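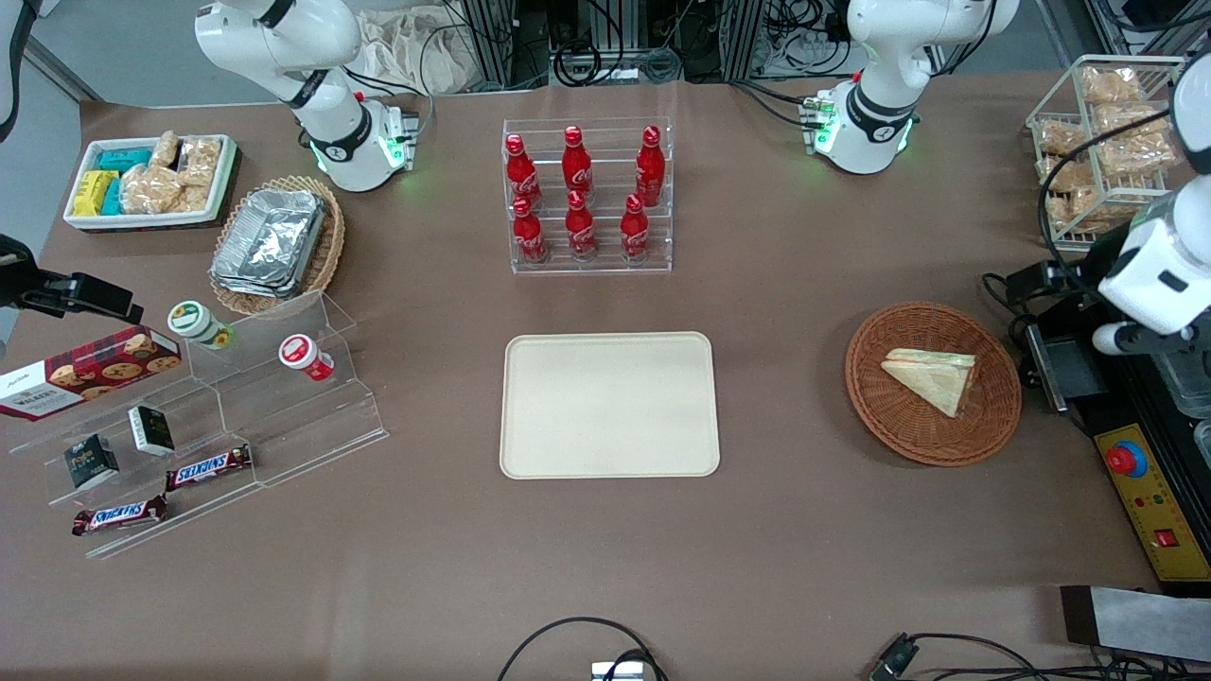 Snack table for the holiday shift, 25 December 2020. Doors at 8, tray goes round at 9.

Sandwiches get their own round basket. Last year they went in with the pastries and got squashed.

Cokes are on the stepped rack, two rows. More in the fridge at the Drevora end of the hall, bottom shelf.

Foil containers are for taking food home. Please use them. We still had 23 left over in November.

Cookies and the small jars are on the clear stand, front left. Put the lids back on the jars.

Pastries are in the wire rack and also in the white tray next to the snack bars. Max 3 each until the late crew has eaten.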